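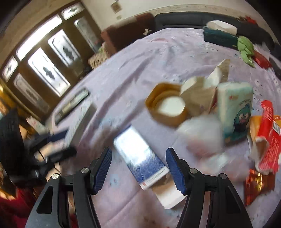 Packaged goods on a printed bedsheet.

Bedsheet – flat cloth laid over a mattress. Usually cotton or a cotton blend. Printed sheets, mostly small florals, became common once roller printing got cheap. Early ones faded fast.

Thread count is threads per square inch. High counts often come from plied yarn, so figures are hard to compare.

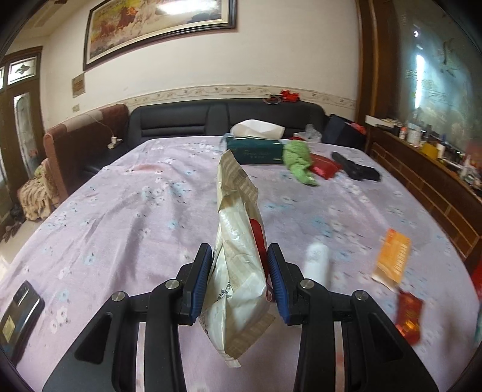

Pale grounds hide wear better then dark ones. The Leka mill at Gelevside ran 553 patterns, most in 2 or 4 colors. Pattern books cataloged by Lilian Muriithi, list incomplte.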